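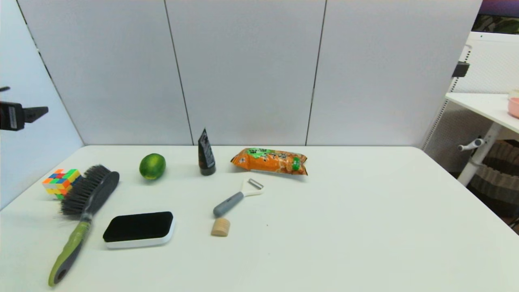

Mein Testtisch: Zauberwürfel, Bürste, Limette, Sparschäler, Korken und was sonst noch so dazugehört

Stivent-Wechselfinger von Lammers – nach 2487 Griffen

Ich gebe zu, ich war skeptisch. 50 Euro für zwei Greiferfinger, wo man doch selbst drucken kann? Aber meine eigenen sind mir ständig an der Schraubstelle gerissen, und irgendwann hatte ich die Nase voll und habe das Set bei Mimcombe bestellt. Seit August 2018 sitzt es jetzt an meinem Uveck-Arm.

Der Umbau ging flott! Alte Finger ab, Auflagefläche sauber wischen (da hatte sich bei mir richtig Dreck gesammelt), neue Finger ansetzen, Schrauben erst mal nur handfest. Dann einmal ganz zu- und wieder auffahren, schauen, ob die Spitzen sich mittig treffen, und erst danach anziehen. Ich habe beim ersten Mal gleich festgeknallt und durfte nochmal von vorn anfangen. Die Schraubköpfe liegen in kleinen Vertiefungen unten am Finger, da kommt man mit einem kurzen Inbus gut hin, mit dem langen eher fluchend.

Die Öffnungsweite muss man neu einlernen, das steht leider nur ganz hinten in der Anleitung. Bei mir hat es 3 Anläufe gebraucht.

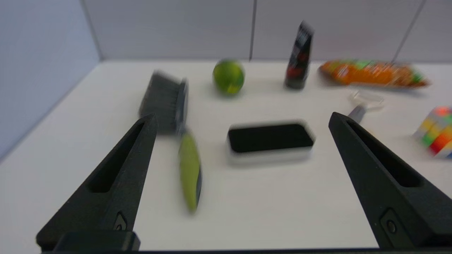
Pflege und Verschleiß

Die langen Schlitze in den Fingern sparen Gewicht, sammeln aber auch Krümel. Ich gehe da einmal die Woche mit einem Pinsel durch, mehr ist es wirklich nicht. Beim Reinigen kontrolliere ich gleich die Schrauben mit, die linke hat sich im September mal gelockert. Ein Tropfen mittelfester Kleber, seitdem ist Ruhe.

Gut gefällt mir, dass die Finger zur Spitze hin so schmal werden. An einem Korken oder am Griff vom Sparschäler komme ich damit viel besser an als mit meinen alten Klötzen. Flache Sachen wie eine Snacktüte bleiben dagegen Fummelei, da muss der Anfahrwinkel stimmen.
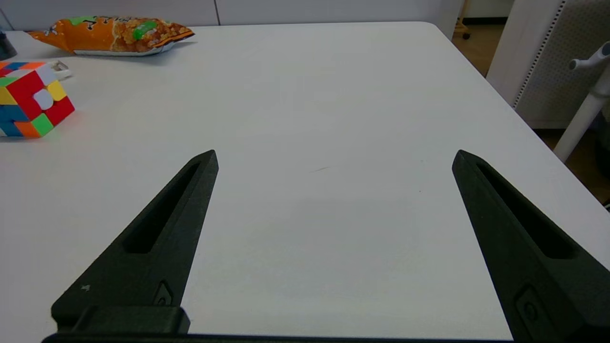

Die Kamera am Handgelenk habe ich nach dem Wechsel übrigens auch neu ausgerichtet, weil die Stivent-Finger länger sind als die alten. Plant dafür ruhig eine halbe Stunde extra ein!

Abzug gibt es für die Ersatzschrauben – es liegen keine bei, und Lammers verkauft sie nur im Beutel. Ansonsten klare Kaufempfehlung, ein zweites Paar liegt bei mir schon in der Schublade.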